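Household Robotics, handout for session 13
When the curtain won

Last time we did cups and drawers, which are polite objects. They stay the shape they were when you looked at them. Today it's soft stuff, and I want to spend most of the hour on the Gistell fault, as it's the best bad day I've ever had with a robot and I learnt more from it than from the whole month of August.

Quick reminder of the set-up. Rerus is the arm we use for household fabrics, and Gistell is the bit of software that decides how hard it may pull. The task was closing a curtain at a window. Sounds dull, doesn't it? A person puts a hand flat on the cloth and shoves it along, and never thinks about it. 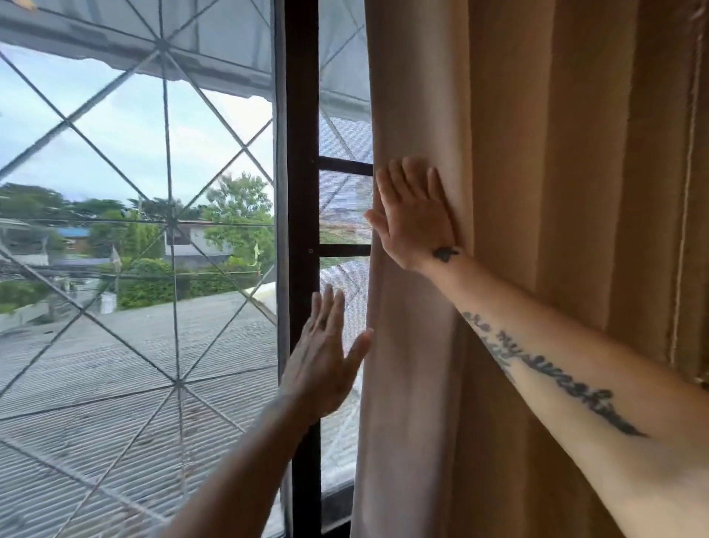
Rerus was told to grip the front edge and draw it sideways until the force went over a limit, then stop and let go. We ran it 86 times on the practice rail without a hitch (I was very pleased with myself). On the next run the gripper closed on a fold and caught the pull cord behind it as well. The arm felt a bit of extra drag, nowhere near the limit, and kept going. Then the cord went tight, all at once, and the rail came off the wall with the curtain still on it.

So why didn't it stop? Have a go at this yourselves before reading on.

First, the force reading was averaged over 500 milliseconds. I'd put that in myself, months earlier, to get rid of some jitter, and forgotten it. A cord goes from slack to tight far quicker than that, so by the time the average had crept over the limit the screws were already out of the plaster.

Second, and this one still makes me wince, the stop didn't let go. Gistell froze the arm with the gripper shut, which is the right thing with a full cup and a dreadful thing with a cord under load. The rail was left dangling from the arm at head height until somebody could work out how to open the fingers safely.
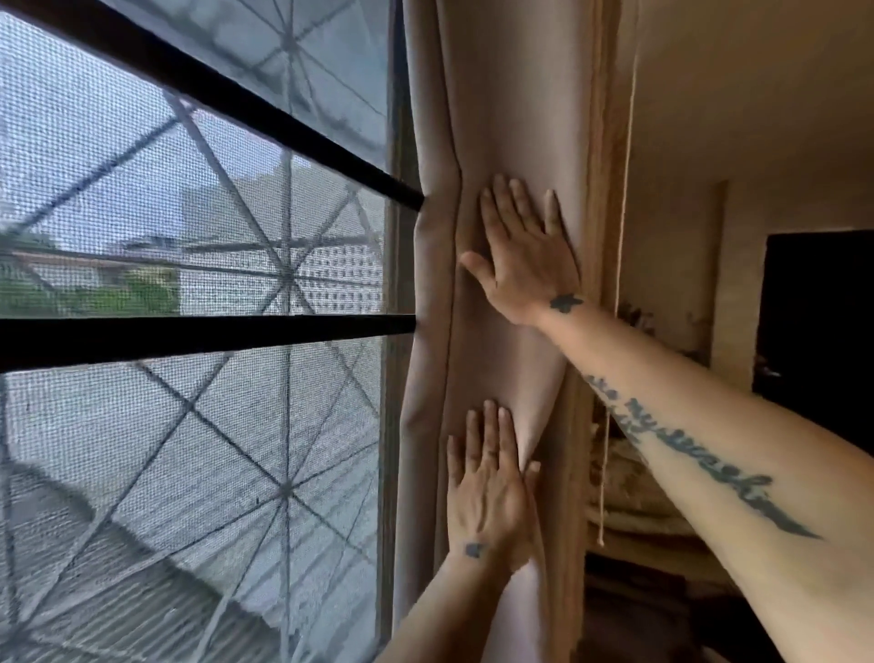
People don't really pinch a curtain much, if you watch them. They press and slide, and if something snags, the palm just slips off the cloth. You get a sort of built-in fuse for free! We tried copying it afterwards with a flat rubber pad at low pressure. It was slower, and it left the curtain a bit short of fully closed on 13 runs out of 63, but it never once loaded the rail.

Was it a proper fix? I'd say partly. The pad can't open a curtain that's bunched up tight, so we still need the gripper for that, with the averaging cut right down and a release rule that depends on what's being held.

For next time, please read the Tarawneh notes on cords and loops — the section on entanglement, you can skip the maths — and write me half a page on this: your robot has hold of something soft and the force jumps. Should it hold on, let go, or back up the way it came? Pick one household object and stick with it. Bring a sketch of where you'd put the emergency stop, too, and mark where the person is standing.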